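캠핑장 체크인, 사람 손에서 무인 단말기로
전력 용량과 동선으로 본 호숫가 휴양 단지 Pludska의 운영 개편

호숫가 휴양 단지 Pludska는 지난 6월 접수동의 운영 방식을 바꾸었다. 캐러밴 구획과 고정식 숙박동을 합쳐 416개 자리를 운영하는 이곳은 성수기 오후마다 진입로 정체를 겪어 왔다. 원인은 접수 창구에 있었다. 예약 확인, 차량 등록, 전력 요금제 선택, 열쇠 인도가 모두 한 창구에서 순차적으로 처리되었고, 한 팀이 전력 요금제를 놓고 망설이면 뒤차가 전부 멈추었다.

개편안은 절차를 둘로 나누었다. 차량 등록과 요금제 선택은 도착 전에 예약 시스템 Nusura에서 마치고, 현장에서는 신원 확인과 열쇠 인도만 한다. 설계를 맡은 Ikechukwu Ajayi는 완전 무인화도 검토했으나 열쇠 인도 단계는 남겨 두었다. 구획별 급수 밸브의 위치와 오수 배출구 규격을 구두로 안내해야 하기 때문이다. 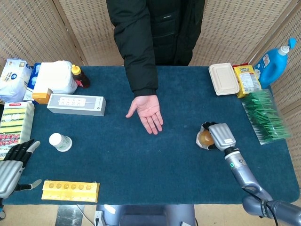
열쇠 인도대의 치수는 의외로 논의가 길었다. 기존 창구는 상판이 높아 휠체어 이용객과 어린이의 손이 닿지 않았고, 유리 칸막이 아래 틈으로 물건을 밀어 넣는 구조였다. 새 인도대는 낮은 탁자형이다. 탁자 위로 손바닥을 위로 향해 펴서 내민 손에 물건을 바로 건넬 수 있는 높이와 깊이가 기준이 되었다. 상판 깊이가 늘어나면 받는 쪽이 몸을 숙여야 하므로, 서류를 펼치는 면은 옆으로 뺐다.

전력 쪽은 변경 폭이 더 크다. 호수 북쪽 Kusley 구역은 배전반 하나에 12개 구획이 물려 있어, 저녁에 전기 온수기와 인덕션이 동시에 돌면 주차단기가 떨어지는 일이 잦았다. 단지는 배전반을 증설하고 구획별 계량기를 달았다. 증설 구간의 지중 케이블 길이는 약 981미터이며, 굴착은 산책로 가장자리를 따라 진행했다. 기존 수목의 뿌리 구간은 우회했다.

요금제는 기본형과 고부하형 2종이다. 에어컨이 달린 대형 캐러밴은 고부하형을 권장한다. 출력이 낮은 가스 겸용 차량은 기본형으로 충분하다. 체류 중 변경은 가능하나 적용은 다음 날 정오부터다.

남쪽 Ekwueme 구역은 이번 공사에서 빠졌다. 지대가 낮아 배수 공사가 선행되어야 하며, 그때까지 전기 연결이 없는 텐트 전용으로 운영한다. 샤워동과 취사장은 기존 시설을 그대로 쓴다. 대형 차량은 남쪽 진입로의 회전 반경이 부족하므로 북문을 이용해야 한다.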